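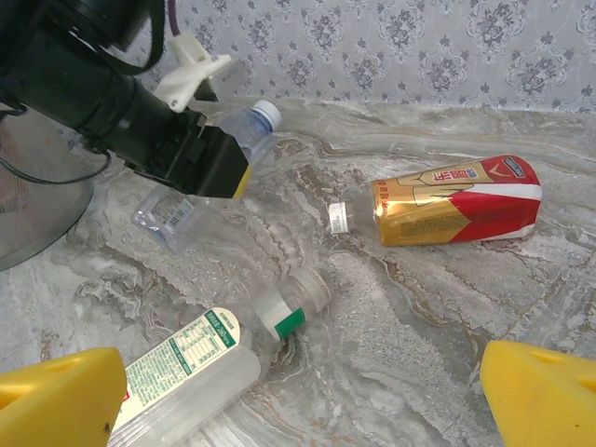 Ticket 193: bottle set, wrist stream dropping out
Opened by: Boglárka Pálfi
Project: Kasum
Status: open

Recording stops partway through some episodes. The arm carries on following the leader but the wrist stream freezes on its last picture. First noticed on 13th July at episode 40 of the 1000 planned.

Tried so far:
Swapped the USB lead. No change.
Moved the wrist camera to its own port. Better, one freeze in the next 50 episodes.
Went back to the May build of the Stuklow recorder. Same fault, so the old build is off again.

Frozen episodes are marked bad and left out of training. Please don't trim them and put them back, as the joint data runs on after the picture stops.

Reply from Berhe: check the time stamps on both streams before the next batch. If the gap starts before the grasp, send me the raw log.

Logs copied to Dreveck. Waiting for the time stamp check.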